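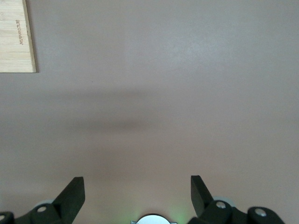

A light wooden board on a smooth tabletop.

Search this site Enter a word Go

What Does Your Pancreas Do?
August
By Nathalie Nguyen, Prevdale Children's Health Library

The pancreas is a soft, flat organ that lies behind the stomach. It has two important jobs. The first is to make juices that help break down food. The second is to make hormones, the chemical messages that travel in the blood from one part of the body to another.

One of these hormones is called insulin. When a person eats bread, fruit or rice, the body turns much of that food into a sugar called glucose. Insulin helps glucose move out of the blood and into the cells, where it is used for energy.

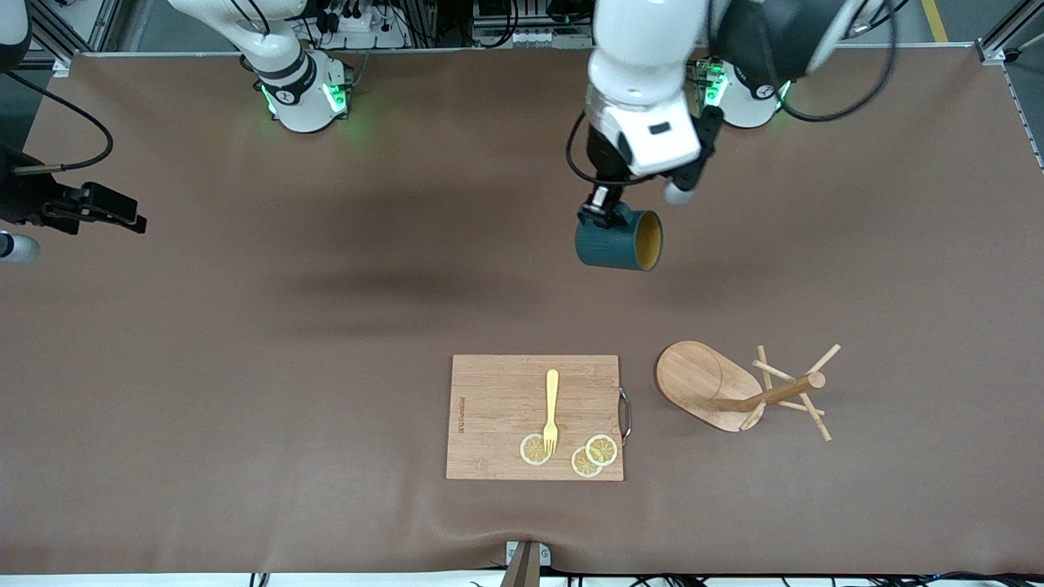
What happens if the body does not make enough insulin?
Glucose stays in the blood and the cells cannot use it well. A person may feel very thirsty and tired, and may need to use the bathroom often. A doctor can check for this with a blood test.

Some children have type 1 diabetes, a condition in which the pancreas makes little or no insulin. It is not caused by eating sweets, and it cannot be caught from a classmate. Children with type 1 diabetes take insulin every day — by injection or with a small pump — and check their glucose levels with help from an adult.

Readers who often feel very thirsty or tired should tell a parent, teacher or school nurse.

Related items
What Is a Hormone?
The Thyroid: A Small Gland in the Neck
Fina Visits the School Nurse
Why Do We Get Hungry?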